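Home | Datasets | Documentation | Releases | Contact

Lomell Household Water Use Survey: Data Card

Overview

The Lomell Household Water Use Survey records daily tap water use in 300 homes served by the Pindus and Villanueva supply zones. It was prepared for planners, teachers, and students who need daily figures at the household level. The data cover a single February and are published as plain comma-separated files.

Contents

- households.csv — one row per home, with supply zone, number of residents, and type of dwelling
- daily_use.csv — one row per home per day, in gallons
- diary.csv — entries from the homes that also kept a written diary
- codes.csv — the meaning of each short code used in the other files

All files share the column home_id. Identifiers were assigned at random and carry no information about street or district.
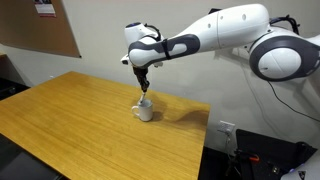 Collection

Meters were read once a day, before six in the morning. Where a reading was missed, the field is left blank and the flag column is set to M. Blank fields should not be treated as zero. A true zero means that the meter was read and had not moved since the day before.

Of the participating homes, 118 kept a diary of kitchen, laundry, and bathroom use. Diary entries were made by residents and were not checked against the meter. Users should expect the two sources to differ, in some homes by a wide margin.

Known Limitations

The survey covers winter use only. Garden watering is almost absent, and the figures should not be used to estimate a full year. Apartments with a shared meter were excluded, so that smaller dwellings are underrepresented in the Villanueva zone.

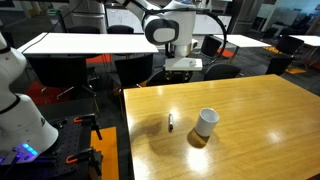
Six homes changed occupants during the survey. They remain in the files with the flag T, and the number of residents given is the number at the start. Analyses of use per person should leave these homes out.

Processing

Readings were converted from cubic feet to gallons and rounded to one decimal place. The Erico script, included in the tools folder, repeats this step from the raw readings. It also reports any day on which use in a home rose to more than five times that home's median. Days reported in this way were reviewed by hand — 93 were kept as recorded, and the rest were marked with the flag R.

Diary text was transcribed with its original spelling. Names and telephone numbers were removed.
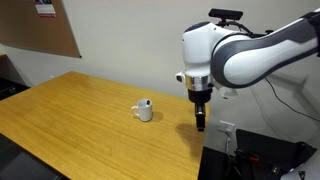

White mug is shown, marker pen is not; robotic arm over a wooden table.

Terms of Use

The files may be copied, adapted, and shared for any purpose, provided that the survey is named as the source. Users may not attempt to identify individual homes.

Version

Current release: June 5, 2023. Corrections are listed in the changes file.

Contact the data desk | © Lomell Household Water Use Survey | Back to top

This site uses cookies to remember your display settings. Accept | Decline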